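**Nellow Wallpaper – Small Floral, Lilac Ground**

Nellow is the paper that got us into wallpaper in the first place, so you'll have to forgive us if we go on a bit. It began as a scrap at the bottom of a box of sample books we brought back to the Milamis shop, and we kept it pinned over the packing bench for years before we found a mill willing to print something like it. The little flowers were redrawn by hand, then redrawn again when the first version came out too prim, and the ground color went through more rounds of lilac than we care to remember. It has been in the range ever since and it still sells best in January, when people have taken the tree down and are looking hard at the spare room.

Small repeating prints are a kind thing to live with. They're busy enough to hide a wall that has had a long life, and quiet enough that you stop noticing them after a week or two and simply feel that the room is finished. We've sent Nellow out for bedrooms, powder rooms, the backs of bookcases, one very long upstairs hallway, and more closets than you'd think. (Do paper a closet if you never have! It takes an afternoon and cheers you up every morning.)

**About the color**

The ground is a soft lilac that leans gray, and the flowers are a dark blue-gray. In a north-facing room it reads cooler and grayer, closer to a pale stone. In the evening, under a warm bulb, the purple comes forward. Please order a sample before you commit, and tape it up for a few days in the darkest corner as well as beside the window. Screens are hopeless with lilac and we would much rather mail you a sample than take back six opened rolls.
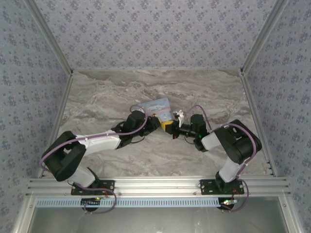
*Nellow on three walls, with a gray-and-white marble-patterned surface.*

As for what goes with it, cool whites and grays are the easy answer. For trim we like a white with no yellow in it. If you want more warmth, a muddy pink or an old-fashioned oatmeal will do nicely, and a deep navy door looks very smart. Bright lemon we have tried, twice, and can't recommend.

**The paper itself**

Nellow is printed on the Verschueren base, a non-woven stock with a slightly chalky finish. You paste the wall and hang the paper dry, so there's no soaking, no folding, and no sticky table to wrestle through a doorway. It can be wiped gently with a damp sponge. It isn't meant for the inside of a shower or right behind a stove, and we'd ask you to keep it a sensible distance from both.

| | |
|---|---|
| Pattern | Nellow, Lilac |
| Item number | 2164 |
| Base | Verschueren non-woven |
| Hanging method | Paste the wall |
| Cleaning | Damp sponge, no scrubbing |
| Removal | Strips dry from a primed wall |
| Sold by | The single roll |

**Before you hang it**

Fill and sand any dents, then prime. New drywall needs primer and a full day to dry – skip that and the paper will bring the face of the wall with it when you redecorate. Check that every roll carries the same batch number, and keep the label from one of them in a drawer somewhere. Start from a plumb line, not from the corner of the room, as corners are hardly ever straight, especially in older houses. The print is small, but a leaning strip still shows along the ceiling.

At inside corners, wrap the paper just a little way onto the next wall, cut it, and begin the new wall with a fresh plumb line. A new blade every few strips makes for a much nicer edge.

**Ordering**

Rolls ship from our Ciltstead warehouse, rolled in tissue and boxed. Samples go by regular mail. Unopened rolls can come back to us within 60 days, and orders over $200 ship free. We do run out between printings, so if you're on the fence about an extra roll, we'd say get the extra roll. Matching a batch a year later is a gamble, and the spare will line a drawer beautifully.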